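From the Bench: Getting the Kitchen Cell Back in Step

Many of you have written to ask how the simulated kitchen is coming along, and I'm happy to say it's much better behaved than it was in December! For newer readers, the kitchen is our practice cell at Cadimville, where the Zerouali bottle task gets tried out long before any hardware sees it. Like a real cell it needs looking after, and this past stretch the trouble was at the wrist.

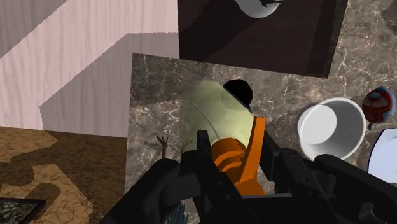 Juwita Kwok spent the better part of an afternoon on the grip offset, going back through 118 saved runs and writing down where the fingers closed each time. The tool point had been entered from an old Ullico settings file, and it sat 2 mm off from the gripper model we use now. That sounds like nothing (I thought so too, I'll admit), but on a rounded bottle it's enough to make one finger touch early and give the whole thing a nudge. She put in the new value, cleared the cached grasps and started a fresh batch of 300 before going home.

While that ran, we went over the base mount as well. The arm's position on the cabinet is stored in two places, once in the layout and once in the planner, and the two had drifted apart - my fault, after I shifted the cabinet for the Randis layout and only saved half of it. Both now read from one file, so please don't type base values in by hand anymore.
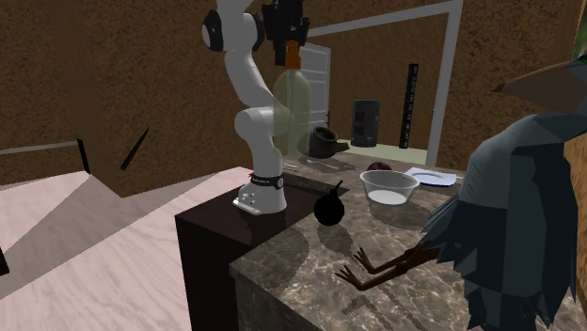
CELL CARE

If you keep your own copy of the kitchen, pull the new settings first and then delete your grasp cache, in that order. Run the short check at slow speed and watch the fingers as they come in over the bottle. Anything that still looks lopsided should go to Juwita with the run number, and she'd be glad of the joint log too if you remember to save it.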